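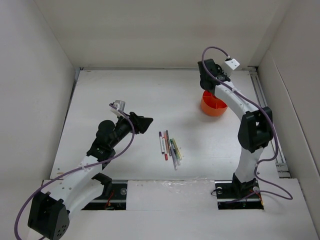 How Two Robot Arms Learn to Put Away Markers

Putting markers in a cup is easy for you. You probably learned to do it before you started school. For a robot it is hard, and scientists spend a lot of time on jobs like this one.

Marjan Hashemi and Tomomi Okabe study how robots learn. Their project is named Mullora. They wanted to know which kind of practice helps a robot more: doing the job the same way every time, or doing it in many different ways.

What is on the table?

The robots work inside a box with white walls. There are two arms, one on each side, and each arm ends in a gripper. A gripper is the robot's hand. It can open and close, but it does not have five fingers like yours.

Between the arms are six markers and an orange cup. The markers go in the cup. Look at how they are lying, close together and at a slant. The arm has to take hold of one marker without dragging the others along with it.

How does a robot learn?

Older robots follow a list of exact moves. Go forward this far. Close the gripper. Go up. That works well in a factory where every part is always in the same spot. If a marker rolls a little to one side, the robot closes its gripper on air.

The Mullora arms learn from examples. A person steers the arms through the whole job while a computer saves every movement, along with pictures of the table. One time through the job is called a demonstration. After many demonstrations, the computer looks for patterns. It works out which movements usually go with which pictures. Then the person lets go and the arms try by themselves.

This way of learning has a name. It is called imitation learning. To imitate means to copy.

The question

Daiane Mendonça steered the arms for the test. She made two sets of demonstrations.

Set A: The markers and the cup started in the same places every time.

Set B: The markers and the cup started in new places every time. Sometimes the cup was close to the left arm, and sometimes it was close to the right arm. The markers were turned in different directions.

Each set had 40 demonstrations. The scientists kept that number the same on purpose. If one set had been bigger, they could not have told whether the extra practice or the kind of practice made the difference. Keeping things equal like this is called a fair test.

The result

In July the team let the computer learn from Set A and tested it. Then they started over with Set B and tested that. Each test had 25 tries, and in every try the markers and the cup were put in places the robot had not practiced.

A try counted only if all the markers ended up in the cup.

Robot trained with Set A: 2 good tries out of 25.

Robot trained with Set B: 16 good tries out of 25.

The robot with Set A often reached for the spot where the cup used to be. It had learned the places by heart. The robot with Set B did better at finding the cup, wherever it was. It still made mistakes. Most of them happened when two markers were touching and the gripper picked up both.

What the result does not tell us

The team tested one job with one kind of cup. They do not know yet if the same thing is true for folding a towel or stacking blocks. They also do not know how well Set B would work with pencils, which are thinner than markers. Those tests come next.

Try it yourself

You need a friend, a cup, six markers and a scarf to use as a blindfold.

1. Put the cup and the markers on a table. Let your friend practice putting the markers in the cup with eyes open. Do this six times and do not move the cup between turns.

2. Put on the blindfold and let your friend try again. Count how many markers go in.

3. Take the markers out and move the cup a little. Do not say where it went. Count again.

Write down both numbers. Which one is bigger? Which set of demonstrations does this remind you of?

Words to know

Gripper: the part of a robot arm that holds things.

Demonstration: showing how to do a job from start to finish.

Imitation learning: learning by copying examples.

Fair test: a test where only one thing is changed.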